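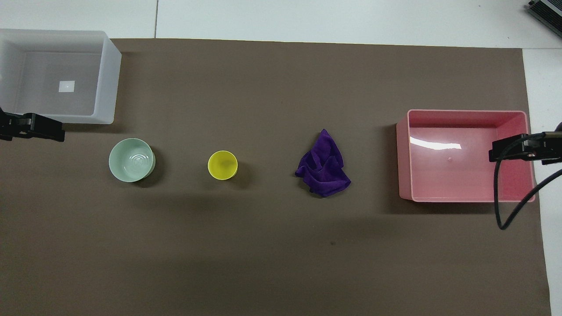

Page 8

WORKSHOP NOTES FOR MEMBERS
Preparing Signs and Window Cards After a Change of Logo

Members of the Bekby Chamber of Commerce who display the chamber emblem are asked to replace older versions by the end of March. The following guidance is provided by Hajnalka Barta, Member Services.

Removing old window decals
Warm the decal with a hair dryer on its low setting for 2 minutes. Lift one corner with a plastic scraper and pull slowly, keeping the film close to the glass. Metal blades should not be used on tinted or coated windows. Remaining adhesive may be wiped away with rubbing alcohol and a soft cloth.

Trimming printed cards
Cards are supplied on 80-pound cover stock. Cut with a sharp knife against a steel ruler, making several light passes. Change the blade after some 500 cuts.

Storage
Keep spare cards flat and away from direct sunlight. Decals should remain on their backing paper until needed.

Members with storefronts on Brikska Street may collect replacement decals at the chamber office before 2 p.m.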